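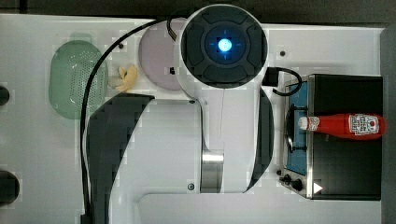 Top camera view of the kitchen table, arm over the middle. Ketchup on the stove, plate and colander on the left.

Spent most of this month on the perception side of our tabletop planner. Posting notes before I forget them.

2/ The problem: from straight above, the arm covers a lot of what we care about. The plate is partly under it in this view. Our old code fit a circle to whatever pink it could see and put the center in the wrong spot.

3/ First fix was a mask of the arm, rendered from joint angles and subtracted before segmentation. Works fine for the links. It does not cover the cable, which isn't in the URDF and goes wherever it wants.

4/ So the cable gets its own class now. I labeled 300 crops by hand and trained a small head on top of the Turcotte backbone. Anything touching a cable pixel is marked "unknown" and stays out of the free space map.

5/ Replayed 2086 logged views through Jindex with the old and new code. Plate center was off by more than a centimeter in 754 of them before, 247 now. Most of what's left is views where over half the plate is hidden.

6/ For those I quit trying to be clever. If the visible arc is too short, the planner asks the arm to back off and looks again. Costs a couple of seconds per pick.

7/ Still open: the bottle. Lying on its side it gets a decent box, but the grasp planner mixes up the cap end and the base. The white label and the white cap look alike to it - need a better feature there.

8/ Mask code is merged into the Gritosgate branch. The Pangate config still points at the old segmenter, so don't pull that one yet.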